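Farent Packaging Reuse Program
Interim progress report to the Hubmann Fund
Reporting period ending April 2021

1. Summary

The program supplies returnable shipping sleeves and flat liners to small manufacturers in the Harkport area and collects them for reuse. At the end of the period 41 businesses were enrolled, against a target of 60 by December. Total returns stand at 1164 units. Spending is within budget on every line except transport, which is covered in section 4.

2. Enrollment and returns

Enrollment slowed in the second half of the period. Most of the remaining candidates ship irregularly and do not want to store empty sleeves between orders. We have changed the standard agreement so that a business may hold sleeves for up to 12 weeks without a deposit. The old limit was four weeks, and it was the objection we heard most often.

Returns are logged by hand at the Harkport depot and entered in the Clulent stock system at the end of each shift. Two errors were found in the log. In the first, a batch was entered twice and has been removed from the total given above. In the second, liners were recorded as sleeves — the total is not affected, but the split by type is being rechecked and will be sent separately.

3. Materials and handling

Liners are inspected on return for tears, hard creases and curled edges. Creased liners are pressed flat and go back into stock if the crease does not reopen when the sheet is bent by hand. Torn liners are cut down to the next smaller size where possible. Sleeves are inspected at the seam only.

Orange sheet material during handling on the tiled surface: 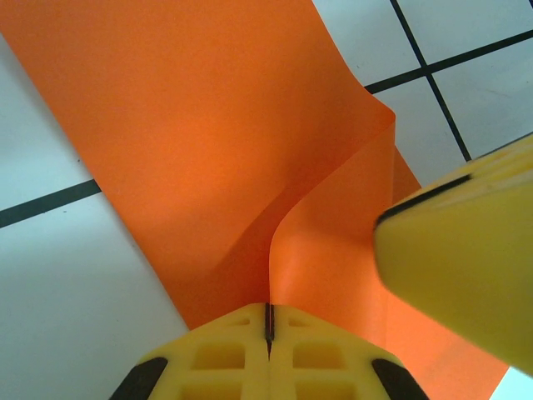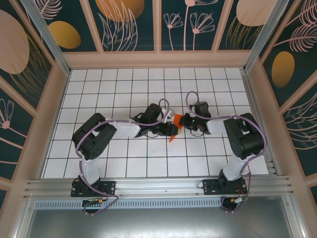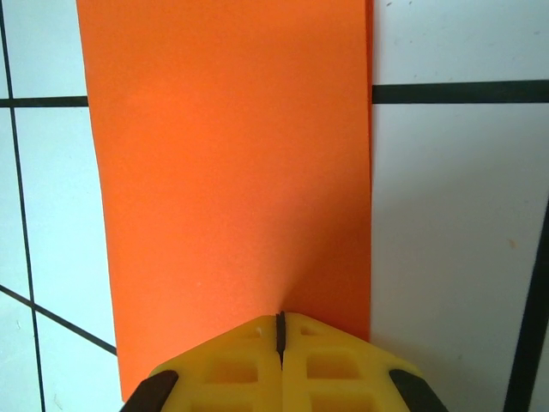
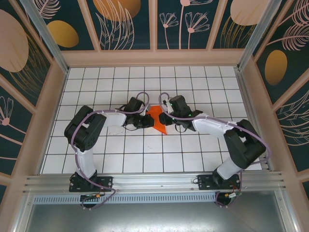

4. Transport

Transport costs exceeded the plan. The original budget assumed one collection route serving both sides of the river. Bridge repairs made this impractical, and two shorter routes were run instead. We expect to return to a single route when the bridge reopens. No additional funds are requested; the difference has been moved from the printing line, which was underspent.

The depot lease was renewed on the same terms. The loading door was repaired at the landlord's expense.

5. Open items

Corrected split of returns by type: in progress.

Revised agreement: in use for new businesses. Existing businesses will be moved to it when their current term ends.

Moisture damage: several sleeves stored against the north wall of the depot had softened at the base. Stock has been moved onto pallets and the wall is checked weekly.

Second depot: on hold. The site offered to us has no ground-floor access, and we have asked the owner whether the rear unit is available.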